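Teaching a robot arm to use a toaster oven: a few tips

I doubt it will ever beat doing the job yourself, but if you must, some habits help.

Start with the oven unplugged. Stand it on something flat that won't slide – a door tugged by remote control drags the whole thing.

Open your grippers before you get close. Go slow near the glass.

Throw out bad runs. Ruwan Wanigasekara kept 38 out of 253, and I still wouldn't trust his with my lunch.

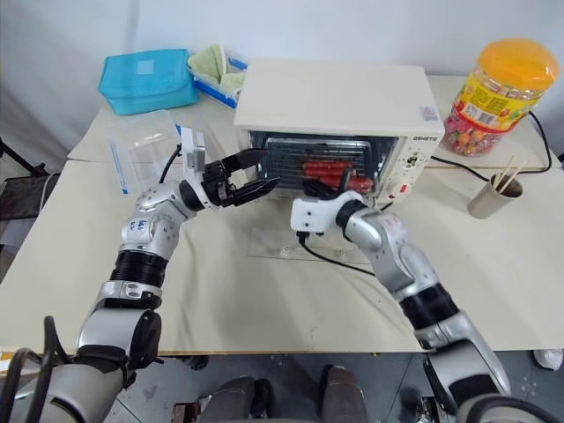 Grippers at the oven door, three sausages on the rack.

Keep cords clear of the elbows.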